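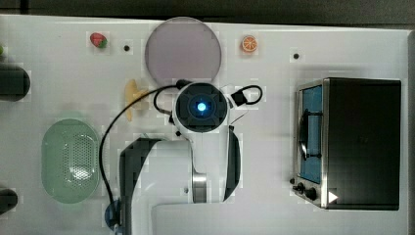
Toy food is the part of our playroom stock that gets used hardest. Padmavathi Mathew and I went through the shelves at Harkgate one Wednesday and checked the play kitchen sets against the list. There are 236 pieces on it, counting plates and baskets. The set we get asked for most is a small one: a strawberry, a banana and an orange slice, with a pale lavender plate to serve on and a mint-green basket to carry the fruit in. Families can borrow it for up to 17 days.

Notes on the pieces follow, in the order they appear on the list.

Strawberry
Red with a green leafy top. It is usually the first piece to go missing, so check coat pockets before you bring the set back.

Banana
Pale yellow, with a slight curve. The old Kurup banana was a much brighter yellow and did not match anything else. It has been retired.

Orange slice
A flat disk with the segment lines marked on it. Younger children often take it for a wheel. Bindu Naidu uses it in her Ukadine group for naming colors.

Plate
Large and round, with a thin darker rim. All three pieces of fruit fit on it with room to spare. Please do not use it for real food. We have other plates for snack time.

Basket
Oval, plastic, with small holes across the bottom and a smooth rim. Rinse it under the tap and let it drain. The fruit should come back in the basket and the plate should come back in the cloth bag.

Borrowing
Sets go out from the front desk in the Warus building. Give the shelf number when you ask. The fruit set is 2839, and the number is on the tag of the cloth bag. If a piece is lost, tell us which one and we will look for a match in the spares drawer. There is no charge for the first missing piece.

The vegetable set and the bread set will be added to this page in February. Padmavathi is still sorting the tea sets, and almost all of the saucers now have a cup.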